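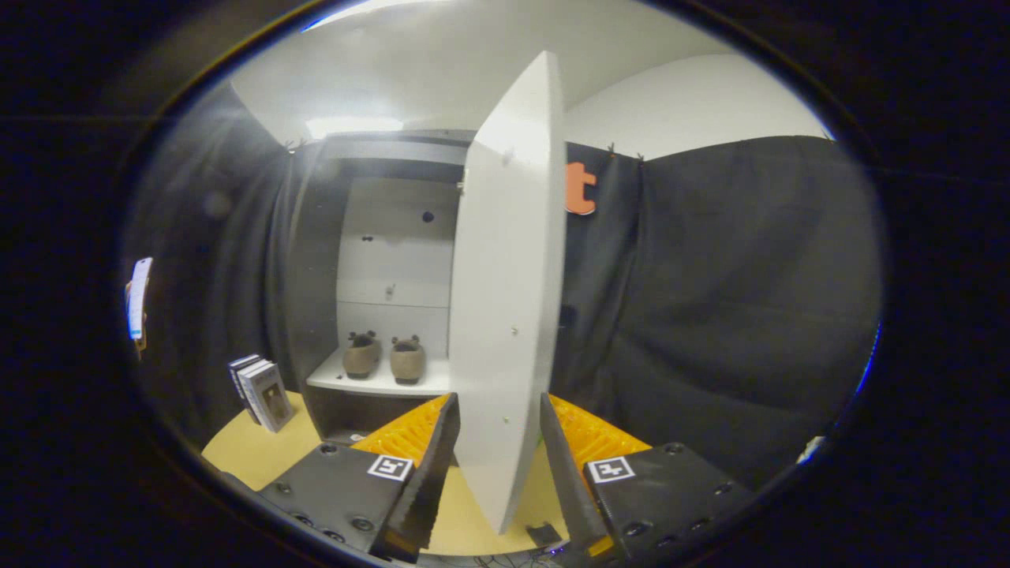
Fig. 6. White cabinet door, open.

Section 6: Setting up a breathing session

The Solberg timer is sold with a card claiming its 13-breath round comes from an old monastery text. We have not found the text. Treat the round as a timing pattern and nothing older.

1. Sit on a chair or a folded blanket.
2. Turn the dial to 13 and press Start.
3. Breathe in on the low tone, out on the high one.
4. Stop when the tone ends – or sooner, if you want to.

Note: The card says the round "resets the nerves." Feven Weldu, who revised this guide in June, asked Solberg for a source and got a brochure.

Caution: Do not hold your breath past the tone. If you feel dizzy, stop and breathe normally.

For the longer 51-breath round, see Section 7. The same doubts apply.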